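ぶどうの木の秋じまい 収穫後から冬の剪定まで

最終更新:2022年10月28日
10月掲載 文:フンミラヨ・アデイェミ

ぶどうを採り終えると、棚の下に行く用事が急になくなります。水やりの回数も減り、つい春まで放っておきがちですが、来年の房の出来は今の手入れにも左右されます。庭の棚やフェンスで一、二本育てている人に向けて、落葉の前から剪定までにすることを順に書きます。私が育てているのはWillthorpeの斜面の畑で、品種はKerkariという黒ぶどうです。ほかの品種でも手順はほぼ同じですが、暖かい地域では時期が後ろにずれます。

1. 葉が残っているうちは切らない

収穫が終わっても、葉が緑のあいだは木が養分をためています。ためた先は枝と幹と根で、春の芽はこれを使って伸びます。見た目が乱れていても、太い枝をこの時期に落とすのは避けてください。切ってよいのは次のものだけです。

・病気で黒くなった葉
・採り残して干からびた房
・通路にはみ出した細い枝の先

干からびた房は病気の菌が冬を越す場所になります。手で引っぱると枝の皮まで裂けることがあるので、はさみで軸の付け根から切ります。巻きひげも、固くなる前なら簡単に外れます。針金に巻きついたまま冬を越したものは木のように固くなり、切るのに手間がかかります。 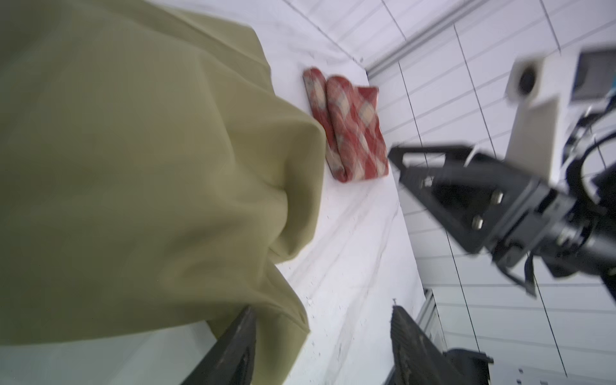 ある読者からは、早く片づけたくて青い葉のついた枝を全部切ったら翌春の芽が弱かった、葉は自然に落ちるまで待つべきだった、という便りをもらいました。芽が弱る理由はほかにもありますが、早切りは避けられる原因のひとつです。

2. お礼肥をやる

収穫のあと、葉が落ちる前に一度だけ肥料をやります。量は控えめで構いません。窒素の多いものをたくさんやると、遅い枝が伸びて固まらないまま寒さに当たります。油かすと骨粉の混ざったものを、幹の根元から離して、枝先の真下あたりに輪のようにまき、表面の土と軽く混ぜてください。根元に山のように積むと、幹の皮が傷みます。

鉢植えの場合は縁に沿って置きます。もともと枝の伸びが強い木なら、この肥料は省いても問題ありません。今年の枝が鉛筆よりずっと太くなっていたら、やらないほうがよいでしょう。

3. 水を減らす

地植えは雨に任せます。鉢植えは、土の表面が乾いてからさらに数日おいて、鉢底から流れるまでやります。葉が落ちたあとも根は生きているので、完全に切らしてはいけません。軒下に置いた鉢は雨が当たらず、気づかないうちに乾ききることがあります。

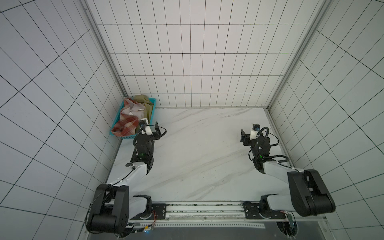

落ち葉はそのまま肥料になりますか。

病気の出た木の葉は袋に入れて処分し、健康な葉だけを堆肥に回してください。べと病やうどんこ病は、落ち葉や枝の上で冬を越します。健康かどうか迷う葉は処分するほうに入れます。

4. 道具をそろえる

剪定は葉が全部落ちてからですが、道具は今のうちに見ておきます。必要なのは剪定ばさみ、細い枝挽きのこ、誘引用のテープ、癒合剤です。私はSoyluの片手用のはさみを使っています。近くの店で2,068円でした。テープはNoltexの伸びるもので、ひと巻き495円。どちらも同じような品なら何でもよく、はさみだけは手に合うものを選んでください。

はさみは刃についたヤニを落とし、軽く研いで油を差します。切れない刃で枝を押しつぶすと、切り口がふさがりにくくなります。病気の枝を切ったあとは、次の木に移る前に消毒用アルコールで刃を拭きます。去年の癒合剤はふたを開けて、固まっていないか見ておきましょう。

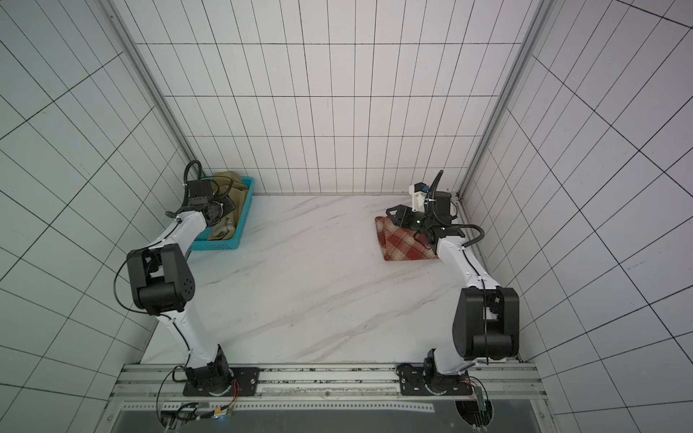

道具の次は棚の点検です。葉が落ちて枝と針金が見えるようになったら、端の支柱を手で揺すってみます。ぐらつくものは、剪定の前に土を突き固めるか、添え木をします。たるんだ針金も先に張り直します。枝を留めてから張ると、留めた場所がずれて最初からやり直しになります。古いテープは全部外してください。残したままだと、太った枝に食い込みます。

5. 剪定する

時期は落葉後から、樹液が動き出す前までです。関東の平地なら十二月から二月の前半までに済ませます。遅れると切り口から水が垂れて止まりません。木がすぐ枯れるわけではありませんが、よいことはありません。雪の深い地域では、積もる前に一度荒く切って棚の重さを減らし、残りを冬の終わりに仕上げます。

短梢仕立ての場合の手順です。

(1) 主枝から出ている今年の枝を見つける。色が明るい茶色で、皮がなめらかなものです。
(2) 付け根から数えて2芽を残す。枝の根元の、ごく小さな芽は数えません。
(3) 残す芽のひとつ先の節で切る。節の部分は中が詰まっているので、乾きが奥まで入りにくくなります。
(4) 同じ場所から枝が重なって出ていたら、主枝に近いほうを残す。遠いほうを選び続けると、年ごとに芽の位置が主枝から離れていきます。
(5) 太い切り口に癒合剤を塗る。

品種によっては根元の芽に房がつきにくく、短梢に向かないものがあります。苗の札に長梢と書いてあれば、5芽から先を残す切り方になります。札をなくした木は、今年どの節から出た枝に房がついたかを思い出して決めてください。分からなければ、半分の枝を長めに残して一年様子を見ます。
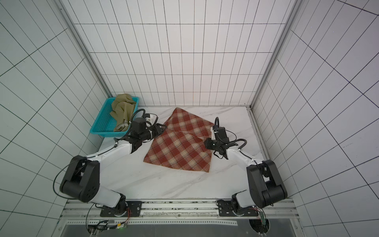 赤い格子柄の布と、奥の隅のかご

6. 切った枝の扱い

挿し木にするなら、よく締まった鉛筆ほどの太さの枝を選び、湿らせた新聞紙で包んでからポリ袋に入れ、冷蔵庫の野菜室で春まで保管します。上下が分からなくなるので、上を斜め、下をまっすぐに切っておくと後で困りません。品種名も袋に書きます。登録品種は増やし方に制限があるため、苗を買った先に確かめてください。

挿さない枝は短く切って乾かし、地域の決まりに従って出します。私は太いところだけ束ねて、翌年の豆の支柱に回しています。細い枝はよく曲がるので輪にして乾かすこともできますが、作るなら切ったその日のうちです。

7. 古い皮をはぐ

成木の幹は皮が縦に浮いてきます。浮いた部分だけを手ではぎ、下に虫や卵がいないか見ます。はいだ皮は地面に残さず集めます。若い木にはまだ必要ありません。固くついている皮を無理に削ると傷になるので、取れないところは来年に回します。

お問い合わせ:ページ内の連絡フォームまで
© 2022 Funmilayo Adeyemi
ページの先頭へ戻る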